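Vaporizador de ropa Corneo, después de un invierno de uso

Compré este vaporizador en noviembre, cuando cambié de piso y no quise llevarme la tabla de planchar. Escribo la opinión ahora y no en la primera semana porque las opiniones de la primera semana no me sirvieron mucho a mí cuando buscaba. Pido perdón por mi español, no es mi lengua materna, pero intento ser exacta.

Antes tenía una plancha Giltora de las normales, con suela de metal y cable largo. Funcionaba bien. El problema era el espacio: mi habitación nueva es pequeña y la tabla abierta ocupaba todo el paso entre la cama y la puerta. El Corneo cabe en un cajón y pesa poco cuando el depósito está vacío. Lleno ya pesa más, y después de 20 minutos con el brazo levantado se nota en el hombro.

Lo que trae la caja: el aparato, un cepillo que se pone delante de la boquilla, un vaso para medir el agua y un manual en varios idiomas. La parte española del manual tiene errores de traducción que incluso yo he visto. En la página de limpieza dice que se debe "vinagrar" el depósito, y he comprendido que quiere decir pasar agua con un poco de vinagre. No trae guante para el calor, y me parece una falta importante, porque la mano que sujeta la tela está siempre cerca del vapor. Compré uno aparte, de la marca Ikeda, que es grueso y un poco torpe pero protege.

El calentamiento es rápido. La luz deja de parpadear antes de que yo haya terminado de preparar la ropa. El vapor sale continuo si se mantiene el botón apretado, y hay un seguro para no tener que apretar todo el tiempo. Este seguro está mal puesto, en mi opinión: queda justo donde apoyo el pulgar y al principio lo soltaba sin querer.

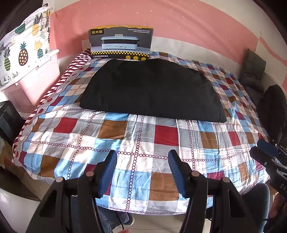
¿Sirve para ropa gruesa o solamente para camisas?
Para ropa gruesa sirve bastante bien, incluso mejor que para las camisas. Las arrugas de un abrigo de lana o de una chaqueta que ha estado doblada se van con dos o tres pasadas lentas por fuera y una por dentro, en el forro. En cambio, un cuello de camisa de algodón nunca queda como con plancha.

Explico un poco más esto último, porque es el punto en que más gente se equivoca al comprar. El vapor relaja la tela pero no la aplasta. Los tejidos con caída (lana, viscosa, poliéster) bajan con su propio peso y quedan lisos. El algodón y el lino necesitan presión, y con el Corneo esa presión la tiene que hacer una misma, tirando del borde con la otra mano. Mis camisas de trabajo quedan aceptables. La raya de un pantalón no la he conseguido nunca - lo intenté varias veces y ahora los pantalones con raya los llevo a una tintorería de Bustville, cerca de la oficina.

Tampoco recomiendo trabajar con la prenda tumbada. El manual permite inclinar el aparato, pero en mi unidad, si lo inclino mucho hacia abajo, caen gotas. En tela oscura las gotas dejan una marca que tarda en irse. Lo mejor es colgar la prenda en una percha fuerte, en la puerta del armario, y empezar de arriba hacia abajo. Después hay que dejarla colgada un rato antes de ponérsela, y abrir los botones para que el forro respire. 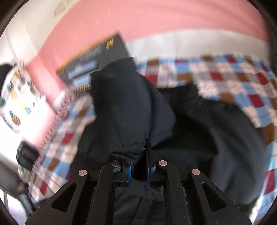

Tela negra y mate, con muchos pliegues.

Sobre el agua: donde vivo es dura, y a las 6 semanas el vapor empezó a salir a golpes, con restos blancos. Limpié el depósito como dice el manual y volvió a ir bien. Desde entonces uso agua desmineralizada y no he tenido más problema, aunque es un gasto que conviene contar.

El ruido es moderado. Suena como una cafetera al final del café, con una bomba que vibra. Por la noche no lo uso por respeto a los vecinos, pero por la mañana no ha habido quejas. El cable es más corto que el de la Giltora y en mi habitación necesito un alargador para llegar al armario.

El precio: pagué 52 euros en oferta. He visto que después subió y bajó varias veces, así que recomiendo esperar si no hay prisa. Por este dinero me parece correcto. Por el precio completo buscaría uno con depósito más grande, porque el de este modelo da para una chaqueta y dos blusas, y luego hay que parar y rellenar.

A favor: tamaño, rapidez, resultado en chaquetas y abrigos, tapa del depósito bien cerrada.
En contra: gotas al inclinar, seguro del botón, sin guante, cable corto, manual mal traducido.

Mi nota es de cuatro estrellas sobre cinco. La plancha Giltora la guardo todavía en el altillo para los manteles.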